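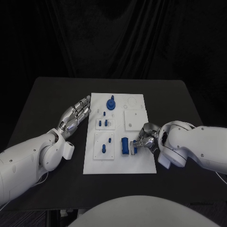

9 August 2019

Kondness test kitchen, brioche batch 7. Same recipe as batch 6 but milk down to 148 g. Dough still slack after the mixer, came together on the second fold. Bulk was too fast — kitchen warm all morning, forgot to chill the flour agian.

Gwendolyn's loaf out at 91 C in the middle, mine a bit under. Hers better. Crumb even, crust darker than I like. Turn the Darley down next time, top rack runs hot. 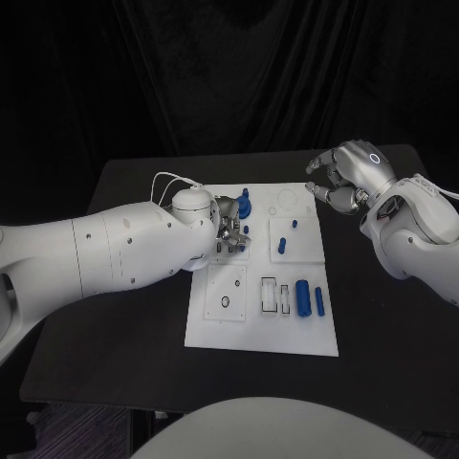 Butter: Climover this time, not Ionescu. Softer, smeared early. Went in over 12 minutes in small lumps, should of been colder. Tins at 70 percent full before proof, no overflow. Keep that.

Vasilis wants to try the overnight version for the bun order. Fine by me, needs fridge space — ask before friday's delivery list gets fixed. No wait, list is closed, use the small fridge.

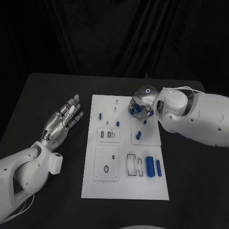 Does the overnight dough need less yeast? Cut it by a third to start, then go by how far it has risen in the morning.

Scale battery low. Egg wash: yolk only, two thin coats.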